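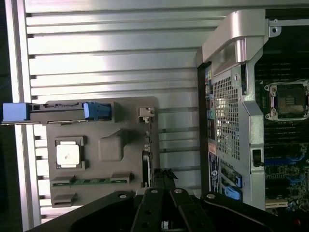
When I asked Béla Balogh where he learned to build computers, he pointed at the floor of his workshop in Barthorpe. "In a room like this one, but colder," he said. "My uncle had a shop for televisions. In the evening I was allowed to use the bench."

Today he has a bench of his own, and he shares it with Sándor Szénási, who came to the business two years later. Their firm, Zallia, builds and repairs desktop computers for small offices, for a music school and for a number of people who simply do not want to throw away a good machine. I visited them in November, at four in the afternoon, when the last customer had gone and the kettle was on.

I wanted to talk about order. I am a person who loses screws. When I changed the memory in my own computer, I put the old part on the sofa and sat on it. So my first question was how they keep the small pieces together.

"You give every piece a place before you take it out," Béla said. "People do it the other way. They take it out, and then they look for where to put it."

For this reason he likes trays with shaped pockets. A processor gets a square pocket, so that it lies flat and nobody needs to hold it by the corners for long. A memory stick is long and thin, and it should be held at both ends. Béla drew the first tray on the back of an invoice, and a man in Plodine made it for him. It was wrong. The square pocket was too tight and he had to turn the whole tray over to get the processor out, above a folded towel.

"I was sweating," he said. "It was a customer's processor. Seventeen years I do this work, and I was sweating over a piece of plastic."

The second tray was better. They still argue about it, because Sándor would prefer a lighter colour. He says that dark parts should lie on something pale, and Béla says that a man who cannot find a processor on a grey tray should go home and sleep.

I asked Sándor what the most difficult part of a build is for a beginner. I expected that he would say the processor, because everybody is afraid of it.

"No, the processor is easy," he said. "It goes in only one way, and you do not push. The memory is more difficult in the head. You must push it harder than you like. People are polite with it, they push a little, and then they write to us that the computer does not start."

He told me that he receives this kind of message so often that he has a prepared answer. It has two sentences. The first one says to switch off the power and pull the plug. The second one says to take the memory out and put it in again, straight, with both thumbs.

We spoke also about the cases. Both men prefer to work with the tower open and the side panel put away in another place, not leaned against the table leg, where sooner or later a foot will find it. Sándor likes a case with a handle on the top. He carries machines up to the second floor of the music school, and there is no lift. Béla thinks a handle is for suitcases. "But he is the one who carries," he admitted, "so he chooses."

About mesh they agree completely. A case has to breathe, and small holes are good, but small holes also collect dust, and most of their repairs begin with a brush. A customer named Kelemen once brought a computer which had stood for years beside a parrot. They did not want to tell me more about this one while we were drinking tea.

I asked if it is possible to live from such work, when new computers are sold everywhere. Béla became more serious. In a good year they see 200 machines. Last year it was 199, and Sándor wanted to repair his mother's radio and write it in the book, so that the number would be round. Béla did not allow it.

"It is enough for us," he said. "We do not have a big room. If we had 400 machines, where would I put them?"

Before I left, I asked for one piece of advice for somebody who wants to build a first computer at home. They looked at each other, and it was clear that they had different answers.

Sándor said to read the manual of the main board, at least the pages with drawings, and to do it on the evening before — not with the screwdriver already in the hand.

Béla said to clear the table. He does not mean to push the things to one side. He means to take everything off, the cups and the letters also, and to wipe it, and to bring a good lamp. Then the parts can come out of their boxes, one after another, and each one is put down where it will stay until it is needed.

"And no sofa," he added, because I had told him about my memory.

It was dark outside when Sándor went down with me to open the gate. He was carrying a tower for the music school, by the handle.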